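Home Threads Search Log in

Bedroom set at Darkberg, 2 of us on shift. Task is plush fruit into the white basket – thats it, thats the task. Goal is 172 good examples

Keep 80 so far. Grasps on the yellow one are all over the place, which I want. Don't want the model learning one perfect pinch

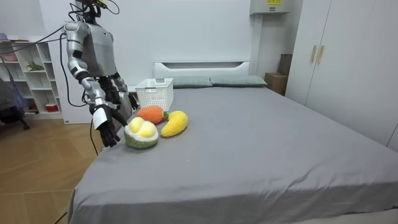
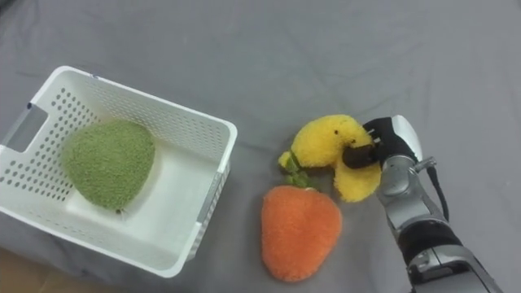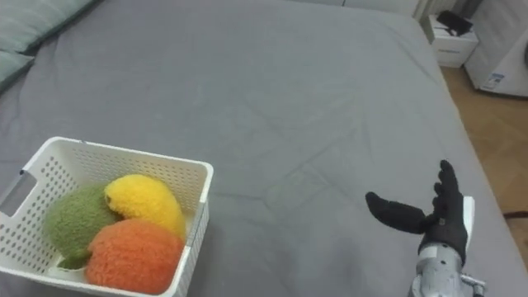
Rule from Halász: move the basket between takes, even a little. Last batch had it in the same spot 74 times and the policy just reached for that spot lol

Also pls label drops as drops. Don't delete them, we need teh bad ones too

More tonight after 7

We use cookies. Accept / Manage
© Claltthorpe Robotics – Contact – Back to top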